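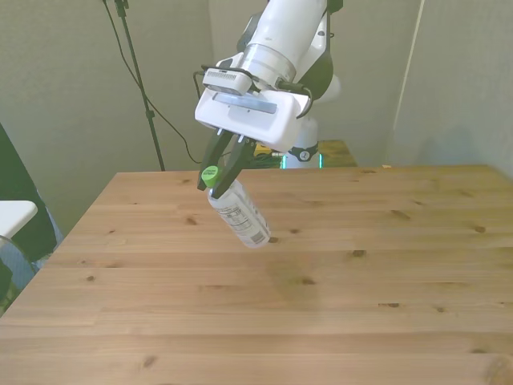

White arm with wrist camera and gripper

Kanier Hard Wax Oil for indoor wood
Shades: 601 Clear, 664 Pale
In stock, both shades

I've been selling this oil since before I had a proper shop, and it's still the one I use at home. My kitchen table has had it on for years, along with the bread board, two stools and the shelf over the cooker (that one gets the steam and the fat, poor thing, and it still looks decent). If you've only ever used varnish you're in for a nice surprise, because you just wipe this stuff on, wipe it off again and leave it alone.

It comes in two shades. 601 Clear is the one most people buy and it does warm the wood up. On oak that's lovely. On pine you'll get the yellow coming through sooner or later, and if yellow pine makes you think of your gran's spare room then please go for 664 Pale, which has a tiny bit of white in it and keeps things much closer to bare wood. Don't put Pale on walnut! I did, on a sample, and it went a sort of chalky grey in the grain that I couldn't get out again without the sander.

How I put it on

Sand to 120 and then 150, and stop there. I know it's tempting to carry on until it feels like glass, but the oil needs something to soak into. Hoover the dust off, then go over it with a cloth that's barely damp. Stir the tin – properly, right to the bottom, especially the Pale – and put on far less than you think you need. A white pad works well, or an old T-shirt. Leave it ten minutes, then buff off everything that's still sitting on top.

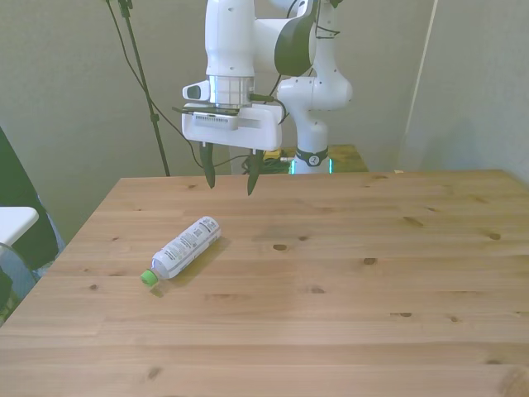

Second coat the next day. I go by 9 hours as the least you can get away with in a warm room, but in a cold garage it can want a good deal longer, so press a knuckle on it somewhere out of sight and see if it feels tacky. Two coats will do for a shelf or a bookcase. For a table I'd do three, with the last one so thin it feels like a waste of time.

After that, go easy on it for a week or so. You can eat off it sooner, just use mats and mop up spills. No hot pans. Clémence Caron wrote to me in March to ask whether she could put a tablecloth on the day after and I'm glad she asked first, as the oil needs air to harden and the cloth would have left its weave in the surface.

Rags: please lay them out flat outdoors or soak them in a bucket of water before you bin them. Oily rags screwed up in a ball can heat up and catch fire by themselves. This is the one bit of the page I really want you to read.

Looking after it

Warm water and a drop of mild soap. If you get a ring or a scratch, rub that patch with a fine pad, dab on a little oil and buff it in. That's the joy of it, you don't have to strip the whole top for one daft mug. I keep the end of an old tin for this – tip a few marbles in to bring the level up, and the oil won't skin over so quickly.

Questions I get a lot

Can it go over old varnish? No, take it back to bare wood first.

Is it all right for floors? Kanier do a separate one for floors. I don't stock it, but Benoît Perrin at Chauvin does and he'll post it.

Does it smell? A bit, like linseed and oranges. Open a window and it fades in a few days.

Can I mix the two shades? Yes, and Apolline Fleury does half and half on ash, which looks great. Mix enough for the whole job, mind, you'll never match it twice.

Page last updated Nov 6, 2018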